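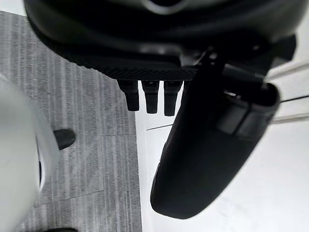 Disstead Film Society – Members' Discussion Board
Programming and Policy > Violent content in the repertory season

Thread: Proposed advisory wording for the autumn crime series

programming_desk
Posted August 24, 2019

Members are invited to comment on the draft advisory for the autumn crime series. The text would be printed in the season brochure and shown on a slide before each screening:

"This film contains scenes of violence that some viewers may find distressing. Members who wish to know more before the screening may ask at the front desk."

The same wording would apply to every title in the series. Comments will be read before the brochure goes to the printer. Please keep replies to the wording and its use. The selection of films has been settled and is not open for discussion in this thread.

balcony_row_c
The draft is acceptable as far as it goes. My concern is with the uniform wording. The series runs from a 1940s picture in which every shooting takes place behind a closed door to a 1970s one in which very little does. If both carry the same notice, a member who sits through the first without difficulty will reasonably assume the second is of the same kind. I would ask that each title have its own sentence.

Dikau_Reader
I must disagree with the previous member. A separate sentence for each film requires someone to decide what is worth mentioning, and that decision will give away the plot. In June the society screened a thriller with a note on the slide that referred to "a drowning." The drowning occurs in the last reel. I had waited many years to see that film in a theater and spent most of it watching the lake.

balcony_row_c
The June note was poorly written and I said so at the time. A poor note does not settle the matter of whether notes should be specific. "Contains prolonged and realistic injury" tells a viewer what to expect without saying who is injured or when.

projection_box_33
A practical point on the slide. The present template holds 100 characters per line at a size that can be read from the rear seats, and the draft wording fits on two lines. Longer text can be accommodated, but the slide would need to stay up longer, and the current running order does not allow for this when there is a short before the feature.

northaisle
With respect to all parties, I question the need for any advisory. The society's members are adults. The brochure already gives the year, the country and a paragraph of description. I saw a good many of these films at the old Utumside Picture House when I was well under age, with no slide of any kind, and one or two of them did frighten me badly. I do not regret it. Part of what I learned about how films work came from being unprepared for them.

Dikau_Reader
I have some sympathy with that view, though I would not go so far as to remove the notice.

matinee_subscriber
I write as a member who does use these notices. For reasons I need not set out, I prefer not to watch scenes of strangling. I have no objection to gunfights, car crashes or almost anything else the series is likely to offer. A general reference to violence is of no help to me, as I would have to stay away from the whole season. I would be content to obtain the detail at the front desk, provided the person at the desk has been given it. On my last two visits this was not the case.

northaisle
That is a fair point and I had not considered it. I would withdraw my objection to a notice at the desk. I maintain it in respect of the slide.

balcony_row_c
The Palaniappan Center keeps a printed binder at its ticket window with one page per film. It is closed unless a visitor asks for it. Could the society do the same? This would also meet the concern about spoilers.

Dikau_Reader
I would support a binder. I would still ask that endings be placed on the reverse of the page.

projection_box_33
No objection from the booth. The slide may then remain as drafted.

programming_desk
Thank you for these comments. The draft wording will go forward for the brochure and slide, with the second sentence amended to read "A written note on each film is available on request at the front desk." Members willing to prepare pages for the binder should reply here and state which titles they have seen recently – notes written from memory alone will not be accepted.

matinee_subscriber
I am grateful. I can prepare two pages, though plainly not for every title.

northaisle
I will take the 1940s picture. I remain opposed to the slide and ask that this be recorded.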